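01/04/2022, notebook, screening room and grading desk

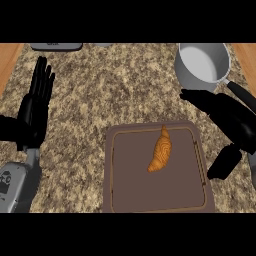 **Category: Restoration / Sound and Picture / "Pullovero"**

Second pass on the feature today. For colleagues who did not follow: "Pullovero" is the drama by Barbieri about the knitting factory, 397 shots in the version that we have, and we prepare it for the autumn retrospective. The opening is in October, so there is time, but less than I would like.

I watched reels 1 to 3 with Talha Mughal in the small room. We stopped often. My notes are in the order of watching and I did not clean them.

**Reel 1**

The title cards are good now. The weave in the gate is gone, and the letters stand still. In the old transfer they were moving a little to the left at each splice and I was always looking at this instead of reading the names.

First factory sequence: still too blue. I know that the cameraman wanted a cold morning, there is a letter from him in the folder which says "cold, but a person must want to touch the wool." In our grade I do not want to touch the wool. I took out some blue from the shadows and left the windows as they were. Talha thinks the faces became too pink after this. He is maybe right about the foreman. I made two versions, A and B, and we look again tomorrow with fresh eyes.

The long tracking shot past the machines has flicker from the middle until the door. The automatic tool removes it but it also removes the real flicker of the lamp above the door, and this lamp is important, the sister looks at it. I masked the lamp by hand. It took most of the morning.

**Reel 2**

Here is the dinner scene. I have seen it now maybe thirty times and the actress who plays the mother is still surprising me. She has almost no lines. She passes the bread, she listens, and then she laughs at the wrong moment. When the print was dirty I believed that she laughed at the son. With the clean picture one can see that her eyes go to the empty chair first. It changes the meaning of the scene and I want that the program note mentions it. I will write to Josée MacLeod, who edits the booklet.

Technical remarks for the same scene:

- Green scratch on the right side, from the toast until the phone rings. Repaired, but on the patterned wallpaper the repair is soft. Must be done again with a smaller window.
- Dust on the splice before the phone. Leave it? It is in all the prints, so I think it is in the negative. I left it for the moment.
- One missing frame when the father stands up. We take it from the Skirkach print, which is more contrasty. I matched the black level and it does not jump anymore, at least on our monitor. To check on the big screen.

About the Skirkach print in general: it is from the cinema club there and it was played a lot, but the colors are less faded than ours in reel 2. In reel 3 it is the contrary. I have no explanation. Maybe it was assembled from two prints at some time. The edge codes could tell us, I did not have time to read them.

**Reel 3**

Sound was the problem here. The music by the accordion player comes in under the train and there is a hum at 100 Hz, with a weaker one above it. I put a narrow filter and the hum is away, but the accordion lost its body. I tried half of the reduction. A little hum stays and the accordion breathes again. I prefer this. Talha prefers less hum. We agreed to keep the weak filter for the music and the strong one for the dialogue on the platform, with a slow crossfade under the whistle. He will build it.

Also the dialogue on the platform is 10 frames late compared with the lips, only in the close shots. In the wide shot it is correct. I compared with the Skirkach print and there it is late too, so it was like this when people saw it in the cinema. My opinion: do not correct. Josée said on the phone that the audience will think the mistake is ours. This is a fair point and I do not have a good answer. She proposes one sentence in the booklet. I propose to ask the Barbieri family before anybody decides.

**Subtitles**

The English list came back from Plindent. Mostly good work, the translator has an ear for how the sisters quarrel. Corrections I sent:

- "Sweater" and "pullover" are mixed. The brand name in the film is Pullovero and the joke in the office works only with "pullover." Please everywhere the same.
- The grandmother's proverb about the goat is too long for the time on screen. I suggested to cut the second half, the face says the rest.
- In the song, no subtitles for the refrain the second time.
- "He is gone" in the last scene should be "He left." She is angry at him, he is not dead.

**Storage and practical things**

The scans of reels 4 and 5 do not fit on the gray drive. I moved the test renders away and now it is fine until the end of the week. We need a bigger one before we start with the trailer. The budget line for storage is 2,000 and the half is already spent, I wrote it on the sheet at the door.

The projector lamp in the small room has become yellow again. All what I wrote above about blue and pink should be read with this in mind. I measured the white after lunch and it was warmer than last week, so version B of the factory is possibly too cold in reality. New lamp is ordered.

**For tomorrow**

- Factory sequence, A against B, with corrected white
- Wallpaper repair, reel 2
- Read the edge codes of the Skirkach print
- Send Josée the paragraph about the mother and the chair
- Talha: crossfade under the whistle, then listen in the big room and at low volume also
- Reel 4, first look. There is a tear near the wedding and I have not seen yet how deep it goes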